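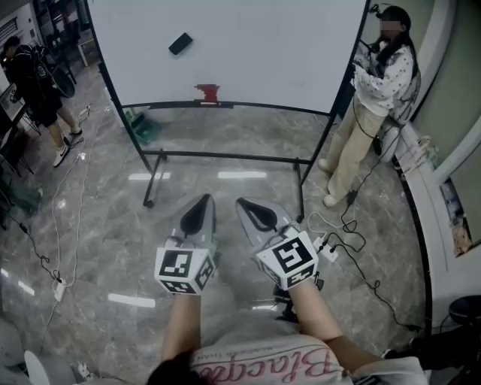 What is the deadline for returning a household water meter reading to Fandby Water?
Readings for the current billing period are due by the last day of the month printed on the front of your bill. Readings sent after that date are applied to the next bill.

2/ Fandby Water bills 3 times a year. Two of those bills may be based on estimated use. The May bill is always based on a reading, either yours or ours.

3/ To read your meter, lift the cover and write down the black digits from left to right. Leave out the red digits. Please include any zeros at the start.

4/ Readings may be submitted through the Detix account page, by telephone, or on the card enclosed with the bill. One method is enough. Duplicate readings slow down processing.

5/ Customers in the Dinu district who received new meters this spring should note that the serial number has changed. The old number will be rejected by the account page. The new number is stamped on the rim of the meter and is also shown on the installation notice.

6/ If your reading is lower than our last estimate, your account will be credited. Credits under $400 stay on the account and reduce the next bill. Larger credits are refunded by check upon written request.

7/ A reply to this thread asks whether a meter can be read from the street. Meters in the Derov Road area can. Customers there do not need to submit readings unless they receive a letter asking for one.

8/ A toilet that runs between flushes is the most common cause of an unexpectedly high bill. To check for a leak, turn off every tap and appliance, read the meter, wait two hours without using water, and read it again. For this check, please include the red digits.

9/ If the two readings differ, close the main shutoff valve inside the house and repeat the check. A meter that still moves points to the service pipe between the meter and the building - please call us before arranging any digging.

10/ One leak adjustment may be granted per property in any 336-day period. The request must include a dated repair receipt. Receipts for parts alone are accepted when the owner made the repair.

11/ Our records show about 99 accounts with no reading on file since the meter was installed. Letters have been mailed to these addresses. An appointment can be made by calling the number in the letter, and there is no charge for the visit.

12/ Tenants may submit readings for the address where they live. Changes to the name on the account must come from the property owner - the form is available at the front counter and on our website.

13/ The information in this thread is current as of 28 August 2026. Rates and due dates for individual accounts are shown on the bill.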